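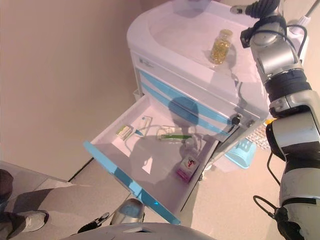
Page 36

Community Help Desk: Equipment Planning and Purchasing

Budgeting for a cart-restocking robot: what belongs in the first-year figure?

Our clinic in Pinen is preparing an equipment request for a two-armed robot to restock and tidy medicine carts between shifts. The carts have shallow drawers and hold mostly small boxed medicines, with a few jars kept on top. The request is due in December, and the finance office has asked for one first-year figure with all related costs included.

We have a written quotation from Giritz for the robot and grippers. It does not mention installation, training, spare parts or any changes to the carts. We also do not know whether to budget for new carts or keep the present ones, which have key locks. Guidance from sites that have completed a similar purchase would be appreciated. We would also like to know whether a lease is generally accepted for this class of equipment.

Posted Nov 16, 2025, by Pinen Clinic Purchasing

Melis Regional Supply Office

Our office completed a comparable purchase for two wards. We recommend that the request be divided into equipment, site preparation and recurring costs, even where finance wants a single total. Reviewers will ask for the division later, and it is easier to prepare it once.

Under equipment, confirm in writing how many grippers are included and whether a second set of fingers is supplied. Small cartons and glass jars place different demands on a gripper. We paid 900 dollars for an additional set of fingers that we had assumed to be part of the base price. Ask Giritz for a trial with your own packaging before you sign, including boxes lying at an angle or partly on top of one another. A trial with neatly arranged drawers will tell you very little.

Site preparation was the line we underestimated. It came to almost 2,000 dollars and covered a new outlet, floor marking and cable covers. If your carts carry a power cable, decide where it will be secured. A loose cable beside a drawer is a matter for your safety officer as well as for the supplier.

We kept our existing carts. Locks remain a staff duty at our site: a nurse unlocks the cart, stays nearby while the work is done, and locks it again. Please include those staff hours in the request. We left them out and had to submit a correction. Your pharmacy lead should also approve in writing which items the robot may handle – ours excluded all glass containers for the first months.

Jimano Facilities Group

Lease if you can. We took a 36-month term and the service visits were included. Read the part about moving the unit to another building, as ours required notice and a fee. I cannot comment on Giritz, having used another supplier.

Ward Equipment Desk

One addition concerning the carts. Drawer liners with dividers cost us 169 dollars per cart and reduced the number of items that had to be straightened by hand. Order one liner first and check the depth, as the dividers we were first sent stood too high for the drawer to close. We would place this under site preparation, although our finance office moved it to supplies and the request was returned once for that reason.

Training should also appear as a separate line. The supplier's price covered one session for a small group, and the night staff needed a second. We have not yet replaced any gripper parts, so I am unable to give a figure for wear.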